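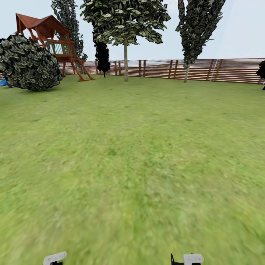
Olumide Osagie's robotics club has logged 3,611 runs in a backyard that doesn't exist. The yard lives inside Kobori, the simulator his students use to get ready for the Gredero meet on 18th February. It has a lawn, a fence and a patio with a grill.

Whether any of it carries over to a real machine is another matter.

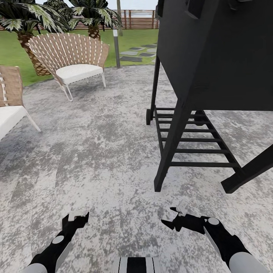 The club has spent 185 hours on software and none on hardware. Osagie calls that "getting the thinking right first." I have heard this before.

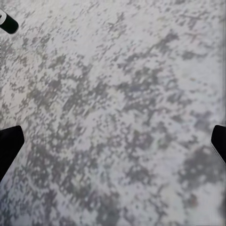 What the judge wants

Bernadette Mulcahy has judged at Gredero before. "Show me it picking up a cup," she says.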